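Section 4. Arrival, check-in and use of the shared bath

This section covers the Flarklow guesthouse from the time you reach the front gate until you have finished your first bath. Read it before you travel. Sections 5 and 6 cover meals and check-out.

4.1 Before you arrive

1. Send your arrival time to the front desk by noon on the day you are coming. Use the message form in your booking.
2. If you are coming by train, get off at Zoddale. The guesthouse is uphill from the station, on the same side as the ticket windows.
3. If you are coming by car, enter "Flarklow lower gate" in your navigation. The upper gate is for deliveries and is locked after 4 p.m.
4. Bring your own toothbrush and sleepwear. Bath towels are provided. Hand towels are sold at the desk for 200.

Note: The price list in your room gives all amounts in local currency. The desk takes cards for any amount over 1000. Below that, please pay in cash.

4.2 Check-in

1. Take off your outdoor shoes at the step inside the front door. Place them on the shelf with the toes pointing out.
2. Put on a pair of house slippers. They come in 2 sizes.
3. Give your name at the desk. Each adult must show photo ID.
4. Sign the register and write down any food allergies, even if you already gave them when you booked.
5. Collect your room key and your bath tag. The tag is a flat wooden piece on a cord with your room number on one side.

The desk is open from 3 p.m. to 9 p.m. If you will be later than that, call and ask for Adelmo Colombo, the night manager. He will give you the code for the side door. The code changes daily, so a code from an earlier stay will not work.
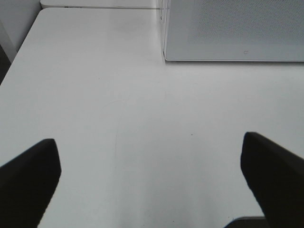 Caution: Do not wear slippers on the straw mats. Leave them in the hallway outside your room. Replacing a damaged mat is charged to the guest.

4.3 In your room

1. Slide the door fully closed before you turn the latch. The latch will not catch if the door is even slightly open.
2. Bedding is in the tall closet. Staff lay it out during dinner unless you hang the green cord on your door handle.
3. The safe is on the lower shelf of the same closet. Set your own four-digit number and press the star key to lock it.
4. For hot water for tea, use the kettle on the tray. Refill it from the sink in the hallway marked "drinking water."

Note: If you forget your safe number, the desk can open the safe only while you are present and only with your ID.

Rooms on the Sýkora wing have their own heating control. Turn the dial clockwise for more heat and allow half an hour for the change. Rooms in the main house share one control, kept at the desk. Ask for an extra blanket if you are cold.

4.4 Bath hours

Morning: 6 a.m. to 9 a.m.
Afternoon and evening: 3 p.m. to 11 p.m.

The two bath rooms, Cedar and Stone, trade places between men and women each night after closing. Look at the curtain in the doorway every time you go in. The curtain with a single stripe is for men and the curtain with a double stripe is for women. Do not rely on which room you used the night before.

The small family bath can be reserved for 40 minutes. Write your room number on the sheet beside the desk. Only one slot per room can be held at a time.

4.5 Using the shared bath

1. Hang your bath tag on the hook board outside the door. If all hooks are taken, the bath is full. Wait in the lounge until a hook is free.
2. Leave your slippers on the rack and go in barefoot.
3. Undress in the changing room and place your clothes in a basket. Swimwear is not worn in the water.
4. Lock valuables in one of the coin lockers. The coin comes back when you open the door.
5. Tie up long hair so that it does not touch the water.
6. Sit at a washing station. Wash with soap and rinse completely, including the stool and the floor around you.
7. Step into the bath slowly, using the handrail. Keep your small towel out of the water. Fold it and put it on the edge or on your head.
8. Get out after ten minutes for your first bath. You may go back in after a rest.
9. Wipe yourself down with the small towel before you return to the changing room.
10. Take your tag off the hook board when you leave.

Caution: The Stone bath is the hotter of the two and has a deeper step on the left. Children must be with an adult at all times.

Caution: Do not bathe if you have a fever or an open wound. If you are pregnant or have a heart condition, ask your doctor before your trip.

Caution: Phones and cameras are not allowed past the curtain, including phones in waterproof pouches. Staff will ask you to take them back to your room. 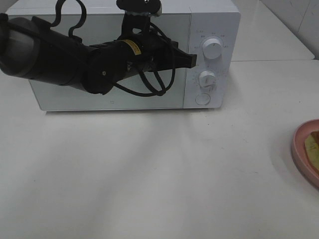 4.6 After the bath

1. Drink a cup of water. The cooler is next to the scale in the lounge.
2. Sit for a few minutes before you climb the stairs.
3. Drop used bath towels in the canvas bin. Take the small towel back to your room and hang it on the rail.
4. House robes may be worn in the lounge, hallways and dining room. Close the robe left side over right, then tie the belt.

The robes are made by Wumau and run long. If yours touches the floor, exchange it at the desk for a shorter one. Robes stay in the house when you check out. New ones can be bought from the display case in the lobby.

4.7 If something is wrong

Bath tag lost: Tell the desk before you bathe. You will be given a paper tag for the rest of your stay.

No hot water at a washing station: Press the lever again and hold it down. If the water stays cold, move to another station and let the desk know.

Feeling dizzy: Sit on the edge of the bath and pull the red cord on the wall. A member of staff will come in.

Locked out of your room: Dial 952 from the hallway phone. The call goes to the desk until 9 p.m. and to the night manager after that.

Noise from another room: Dial the same number. Please do not knock on the other guest's door.

Continue to Section 5 for dinner times and how to change your seating.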